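Monon bench: walk-round before recording, with my comments

Date of check: 12/8/18
Bench: Conneely side, white tabletop
Task set: kitchen, toy food
Demonstrations on file before this check: 1,882

I do this list before every recording block and scribble as I go, so please forgive the rambling. Anything marked "sort" has to be dealt with before the arm is powered for teleoperation. Anything marked "watch" can wait, but I want it mentioned at handover.

1. Emergency stop
OK. Pressed it, the arm went limp the way it should, released it, brought everything back up. The button was within reach of my left hand when I was sitting at the controls. If you're left-handed and you move it across, move it back afterwards please!

2. Arm mounting
OK. Bolts all tight, no wobble at the base when I leaned on it. I gave the lower link a good shove too (arm off, obviously).

3. Cables along the arm
Watch. This is the one I always go on about. The black cable has to have enough slack for the wrist to turn, but a big loop of it can come down into the dishes, and then the learner sees a bowl being nudged by something that isn't the gripper. I reached out over the cloth and stopped there to have a proper look.
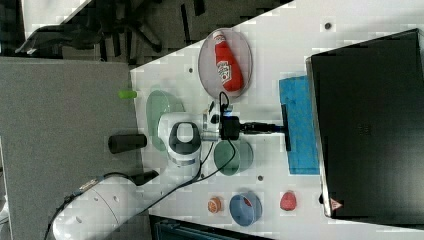 Page 2 of 5

The cable was lying over the left side of the round green bowl at that point, so that's my "watch". I'd like another tie on the lower link and a slower approach on that side until it's done. The thin cable on the sensor module makes its own little loop near the wrist, and I'm happy with that one, it has always behaved.

4. Gripper fingers and pads
OK. Pads flat, no splits, nothing sticky on them. I wiped them anyway. If a pad starts to lift, stop the block and change it, even if you're on a lovely run, as the grasps before and after won't match and we end up throwing half of them out.

5. Cloth
OK. Flat to start with, no corners folded under. For the towel examples it goes back to flat each time unless the task card says crumpled. I know it's tempting to leave it where the arm dropped it (I've done it myself) but then we're teaching two tasks under one name.

6. Warning labels
OK. The red and white triangle on the big black box is still stuck down and still easy to see. No peeling.

7. Floor and walkway
Sort. Bits had wandered onto the carpet by the table edge, including a dark cylinder right beside it. I don't want anyone stepping back from the controls onto something that rolls. Spare props go in the Fakemance crate, please, and office chairs get pushed well away from the bench.

8. Toaster oven
OK, with a comment. It stays unplugged unless the task card says otherwise, and I check the plug at the wall as well as looking at the front. Don't go by the knobs alone, they turn very easily and the arm can catch them. For the door examples I want the gripper brought in slowly from the side and never left resting on the casing between takes. I also checked the reach with the oven in its usual spot and the food laid out.

Clearances were all right with the door shut. With the door open, keep the little green pot on the far side of the banana or you'll run out of room quite quickly. We lost 19 takes in May through the door bumping things, which still annoys me.

9. Props: condition
OK. Nothing chipped, no sharp edges. The ketchup starts on its side on the plate, label where the overhead view can pick it up. The colander has two flat handles and both are fair game for a grasp, so mix them up. The learner got very fond of one handle in the last set and I'd blame us for that, we all kept going for the easy one.

10. Props: layout
Watch. Shift things between takes! Small moves are fine. I swap the bowl and the orange slice, turn the banana a bit, and put the strawberry in or out of the blue bowl. After every 7 takes I clear the middle of the table and lay it out fresh. Keep pieces off the small holes in the tabletop if you can, as the rounder ones don't always sit straight there. 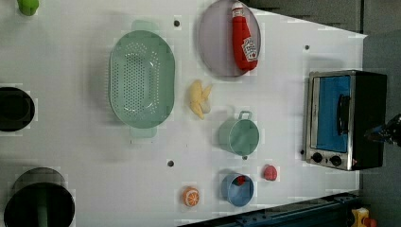 11. Recording software (Runus)
OK. All views live, clocks agreed with each other, plenty of disk. I did one throwaway take and played it back from start to finish. Do play it back. A green light on the screen only means that something is being saved.

12. Labelling takes
OK. Failed takes are kept and marked as failed. Dropped the banana? Keep it. Pushed the pot over? Keep it, and write down what happened in the notes box. The only ones to bin are those where a person reached in while the arm was moving, and those get written up on the safety sheet as well.

Open from this check
Cable tie on lower link: to fit before the next block.
Floor by table edge: cleared while I was there, check again at handover.
Handle mix on colander: look at the count after the next set.

Result: fit to record once the cable tie is on.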